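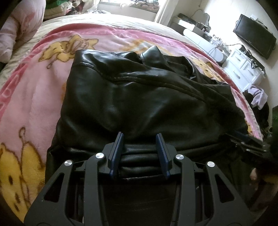
Mosden Community Board > Local Issues > Station Road car park and the new town plan

mosden_marg
Posted December 22, 2020
Has everyone had the leaflet about the draft town plan? Ours came through the door this morning. The part that caught my eye is the Station Road car park. They want to take the whole of the lower half for flats and a small square, and keep the top half for parking. I use that car park most weeks for the dentist and the library and I have rarely seen it more than half full except on market days. I'm not against it but I'd like to know where the market traders are supposed to put their vans.

Comments close at the end of January as far as I can tell from the back page.

tinpot
Got ours too. Printed on very thick paper for a council with no money.

The lower half floods. Anyone who was here in June when the drain backed up will remember it. You couldn't get to the ticket machine. Now they want people to live on it.

K_Arkwright
It says in section four that the drain would be replaced before any building starts. Page 17 if you have the full version and not the leaflet. The full version is on the council site, it takes a while to load.

tinpot
I've read section four. It says the drain "will be reviewed". That isn't the same as replaced.

K_Arkwright
You're right, I've just gone back to it. "Reviewed and where necessary upgraded." I read it as stronger than it was.

Jummai Bassey
I run the fabric stall at the top end of the market, so I can answer the question about vans. At present we unload in the square before eight and then park on the lower half of Station Road. There are 9 of us with vans who do this every week, plus a few more in the run up to Christmas. If the lower half goes we would have to use the top half, and the height bar on that side is too low for two of the vans.

I put this to the people at the drop-in session. They were polite and wrote it down. The consultants are called Bromever and the man I spoke to had not been told there was a market van problem at all, which worried me a bit.

mosden_marg
Thank you Jummai, that is just what I wanted to know. Could the bar be moved?

Jummai Bassey
It could be raised, I think. It was put up to stop lorries staying overnight. I would be happy with that if it was written into the plan, and not left for later.

dph1961
I'm going to be the odd one out and say build on all of it. We have had the same argument about this town centre since the cinema closed. Shops need people living near them. My daughter and her partner are renting one room over in Civby because there is nothing here they can afford, and they both work in Mosden. I'd sooner have flats than tarmac.

tinpot
Flats at what price though? The leaflet says "a mix of homes". That could mean anything.

dph1961
Fair point. I asked for the share of affordable ones to be set out in my comments. I suggest you do the same instead of objecting to the lot.

tinpot
I haven't objected to the lot. I said it floods.

oldstationmaster
For background, the draft says the plan should allow for 300 new homes in and next to the centre over the life of the plan. Station Road is only a part of that. The bigger share is the old laundry site behind Kurtuluş, the café on the corner of Mill Street, and I have seen hardly any discussion of that one. It would mean a new junction on Mill Street opposite the infants' school. To my mind that matters more than the car park.

mosden_marg
I hadn't noticed the junction. Is it in the leaflet?

oldstationmaster
No. Map 3 in the full version. It is a dotted line and the label is very small.

K_Arkwright
I can see it now. It comes out right by the crossing. Does anyone know whether the school has been asked?

rach_b
Parent here. Nothing has come home in a book bag. I'll email the office, but they have broken up now so it will be January before I hear.

On the car park, please can people remember blue badge holders. The spaces on the lower half are the flat ones. The top half is on a slope and my mum can't manage it with her frame.

dph1961
Good point and one I had not thought of. I'll add it to mine.

hedgerow
How many people actually live in the town centre at the moment? I ask as a newcomer.

oldstationmaster
The draft gives about 3,000 for the whole parish. It has no separate figure for the centre that I can find.

hedgerow
Thanks. So it is quite a big change for a place this size.

oldstationmaster
Yes, though spread over a good many years. The last plan promised a footbridge and we are still waiting for that.

Jummai Bassey
For anyone who can't get the form to work online, there are paper copies on the library desk, just inside the door. You can hand them back there as well. The library shuts at lunchtime on Christmas Eve and opens again after New Year.

tinpot
Picked one up. The box for comments on Station Road is four lines long - I've stapled a sheet to mine.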